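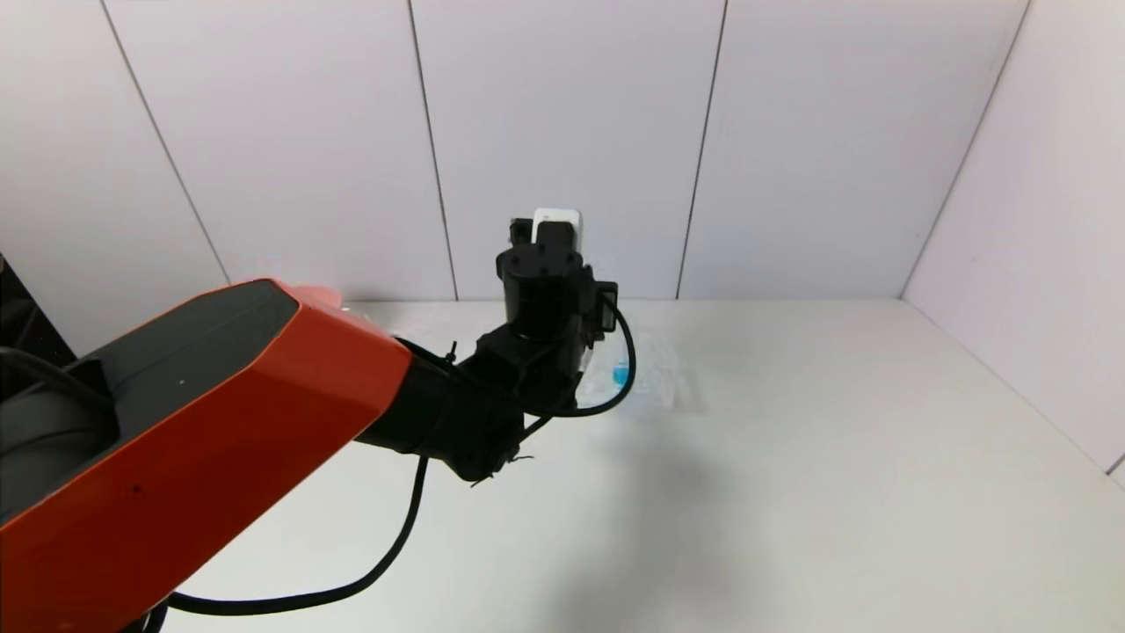

Clusdale 示教采集台是给学习系统收集操作示例用的整套设备，包括台面、围板、机械臂接口和记录软件。用户买来以后，可以由操作员带着机械臂做动作，系统同时把图像和关节数据记下来，成为一条示例。围板和台面都做成白色，所以橙红色的臂壳和黑色的腕部在画面里很容易和背景分开。从腕部垂下的黑色长线要留出余量，我们建议在安装时先让手臂慢慢走完全部范围，再把扎带拉紧。透明的袋子这一类物品，对视觉模型比较困难，采集的时候请多放几个不同的位置。

适合的任务

本设备主要面向桌面上的小件操作，例如拿取试管、移动烧杯、把勺子放进碗里。任务的说明文字在 Trerelov 软件里填写，每条示例会自动带上这个说明。失败的动作也可以保留，只要在结束时选择“未完成”，训练时可以自己决定用不用。

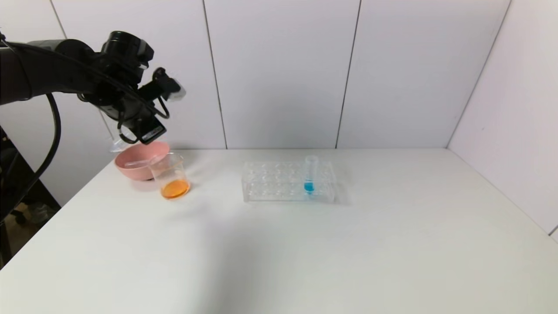
图：液体类任务的台面布置，有粉色碗、烧杯和透明试管架。

做液体任务时，请使用有颜色的水，液面在图像里会更清楚。每次开始之前，把器具的位置换一换，不然模型容易只记住一个位置。夹爪指尖请用软布擦，不要用酒精。

规格

型号：Carulus 634
可接机械臂：最多 2 台
单条示例最长时间：36 秒
本机存储：大约 2000 条示例，满了以后需要导出
围板：白色，可拆下
导出内容：图像、关节角度、夹爪开合、任务说明

供货与服务

标准配置里不包含机械臂和玻璃器具。如果您已经有自己的机械臂，请在订购时写明型号，我们会先确认接口能不能用。安装和第一次标定由 Hrynyshyn 负责，标定以后请不要移动相机支架，移动了就要重新标定。软件的更新可以在设备页面下载，旧版本采集的示例在新版本里也能打开。

本页更新：5/25/25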